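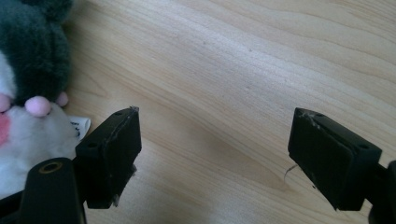

Why do households keep instruction manuals they never open? Mostly because throwing one out feels like tempting fate, and a drawer costs nothing until it stops closing.

Figure 3. A household table of the kind on which respondents sorted their papers.

4.2 The drawer as archive

Every home we visited in Dorkham had a place where manuals went. In 22 homes it was a kitchen drawer, in seven a shoebox, and in three a folder labeled with great confidence and filled with takeout menus. Respondents described these places as "where everything is," a claim that held up poorly once we asked them to find something.

We asked each household to locate the manual for its washing machine. The usual result was a manual for the machine before it. One respondent in the Ospina district produced booklets for two dishwashers, neither of which she had owned; they had come with the house, and she meant to pass them on with it. We coded these as inherited holdings, after some debate over whether a thing can be inherited if no one has looked at it.

Age did not predict use. Older respondents kept more paper, but they were no more likely to read it than the younger ones, who searched online and then kept the paper anyway. The Drimen sorting task, in which people place each item under keep, discard or unsure, had to be adjusted after the pilot in November. The unsure pile kept winning, and by the end of a session it tended to be put back in the drawer whole.

Warranty cards deserve a separate word. Almost all were blank. Several respondents spoke of filling them in as a plan still under way — in one case for a toaster bought more than seven years earlier. The Brenutico coding scheme has no category for this, so we filed such cards under pending, where they remain. Section 4.3 turns to spare keys.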